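Zunar Tabletop Bin, white with green lid
Reviewed in: Home > Kitchen & Cleaning > Bins and Recycling

I have been meaning to write up this bin since October, and every time I sat down to do it I felt a bit silly, as it is a small trash bin and I have a lot to say about it. But I get asked about it more than anything else I own, including the sofa that cost me 60 times as much, so let's go.

The Zunar is a small bin with a flip-up lid, made by Vurkdale. It's meant to live on a table or a counter. Mine is the white one with the green lid, item number 2663 if you are looking for the same one (there are other color combinations and the numbers are close together, so check before you order). I paid 23 dollars for it at the Prirkengate store, where it was on a bottom shelf next to the drying racks and easy to miss.

What I wanted it for

Water bottles, mostly. We go through a lot of them. The tap water at our place has been on and off for a while, and then people bring their own, drink two-thirds and set them down somewhere. By evening there are bottles on every flat surface, half of them with an inch left in the bottom. The big recycling can is outside, down a flight of steps, and you can guess how often anyone walks a single bottle down there.

Before this I tried a paper grocery bag on the floor (soggy), a cardboard box (also soggy, and then it was full of mail), and a Plattner countertop bin with a swing lid that I really wanted to like. The Plattner is nicely made and it looks great! But a swing lid and an empty bottle do not get along. The bottle goes in at an angle, the flap comes back, and the bottle hangs there by its neck. You end up pushing it in with your fingers and touching the flap, and the flap is always sticky. I gave it to a relative who uses it for tea bags and is perfectly happy.

So I wanted something with an open top, something I could shut when I wasn't using it, and something I could carry down the steps in one hand.

The lid

This is the part I love. It flips all the way up and stays there. I don't mean it balances if you are careful with it, I mean you flip it and walk away and it is still up when you come back. When we are clearing the table I open it once at the start, everybody tosses things in, and I close it at the end. The opening is as wide as the bin, so a bottle can go in upright, sideways or squashed flat and it doesn't matter.

It closes with a soft tap. There's no damper or anything fancy in there, it's just light. Early on I worried about the hinge, because hinges are where every cheap bin I've had has died, and I opened and closed it 300 times in one sitting while watching a movie. (Yes, really. The rest of the household asked me to stop well before the end.) It felt the same afterward as it did at the start, and it still feels the same now.

One warning about the lid. When it's open it stands up behind the bin, so you need some headroom. Under low wall cabinets you may have to pull the bin forward before you can get it all the way up. On a table it's no trouble at all.

Liners

The box comes with a starter roll of bags, and after that you're on your own. Good news: you don't need the brand's own. I use the pale green ones from the supermarket, the kind sold for small bathroom bins, and they fit with enough left over to fold down over the rim all the way around. It looks a little frilly, but I have stopped seeing it. The fold holds well. With bottles the weight isn't much, and I have not had a liner slide down into the bin so far, even when somebody throws from across the room.

If you want a neater look, fold the bag twice before you turn it over the edge. I did that for the first week and then never again.

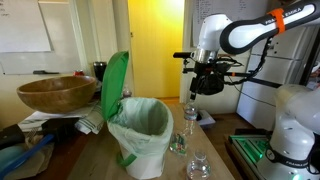 Lid up, liner folded over the rim, water bottles on the table.

A word on bottles, as I've become a bit of an expert. Crush them first! I resisted this for ages because of the noise, but a whole bottle is mostly air, and a few of them standing around in the bin will have you thinking it's full when there's hardly anything in there. Take the cap off, squeeze the middle, put the cap back on so it stays flat. You'll fit far more in and you'll make the trip down the steps less often. The ones with water left in them need emptying, obviously. I give mine to the plants. (Check with your own recycling service about caps. Ours wants them on, my last one wanted them off.)

Size and where to put it

It's bigger than I expected from the store shelf and smaller than I feared when I got it home, if that makes any sense. On a regular table it takes up the space of a dinner plate, more or less, and you can still sit and work next to it. I would not want it on a tiny café table. I also wouldn't want it as the only trash bin in the house, unless you live alone and eat out a lot.

I did try it on the floor for a while. It works, but it's low, and you find yourself aiming at it. On the table, people use it. That was the real surprise for me. I'd assumed the bottles were left lying around out of laziness, and I think the trouble was just that the right place to put them was out of sight. With the bin right there at arm's reach, the table gets cleared while people are still talking. I didn't have to put up a note or nag anyone - well, I nagged a little.

A few friends have told me they could never have a trash bin on the table, full stop. I get that. Ours only takes bottles and dry bits like wrappers, and food scraps go elsewhere. If you're going to put coffee grounds and onion skins in it, you may feel differently about having it next to your laptop.

Cleaning

Very easy, which I appreciate more than I thought I would. There's no loose ring, no inner bucket and no ledge for gunk to collect under. I take the bag out, wipe the inside with dish soap and a cloth, rinse, and stand it upside down on the rack. The white shows marks on the outside, mostly fingerprints around the top, and they come off with the same cloth. The green lid hides everything. If they made it the other way around, green body and white lid, I think it would be a worse bin.

I had one leak, from a bottle I thought was empty, and the bag caught it. That's what bags are for.

Things I'd change

It could be a bit heavier at the bottom. When it's empty and the lid is up, a good bump from an elbow will shift it along a smooth tabletop. It hasn't gone over yet. I stuck four of those little felt dots underneath and then realized felt is the wrong thing if you want grip, so I swapped them for the rubber kind you put on cabinet doors. Much better, and they cost next to nothing.

I'd also like a handle. You can carry it by the rim easily enough, but with the bag folded over you're really carrying it by the bag, and a slot on either side would be nicer. I've seen that the larger floor version has them, so maybe next time.

And the sticker! Mine came with a price sticker on the front that had clearly been applied by someone who never wanted to see it again. Cooking oil, ten minutes, then a fingernail. Don't use anything scratchy on it.

How it's held up

It gets used every day, and some days it gets emptied three times. The white hasn't yellowed, and it sits near a window. The hinge is fine, as I said. There is a faint scuff along one side from the stair rail, which is my doing. I've looked for cracks around the rim, since that's where I grab it, and found none.

I bought a second one a couple of months in, for the laundry room, where it catches lint and dryer sheets and all the odd things that come out of pockets. That one has had an even easier life. I may get a third for the car trunk when we go camping, if I can work out how to keep the lid shut on a bumpy road. A wide rubber band would probably do it.

Would I buy it again? I did, so yes! If you have a household that leaves bottles around and you can live with a bin in plain view, get one and put it on the table for a week. If your problem is food waste, or if you want something with a tight seal, look for a different kind, because this lid rests on top and doesn't lock.

Good: wide opening, lid stays up, takes ordinary small liners, cleans up in a minute
Less good: light when empty, no handles, that sticker
Price paid: 23 dollars
Would recommend: yes

Update: a couple of people have asked if the lid comes off. It does. Open it all the way, then pull straight up on one side until it pops out of the hinge. It takes a firm tug the first time. I only take mine off for a proper wash, and it snaps back in the same way. Line up both sides before you push down.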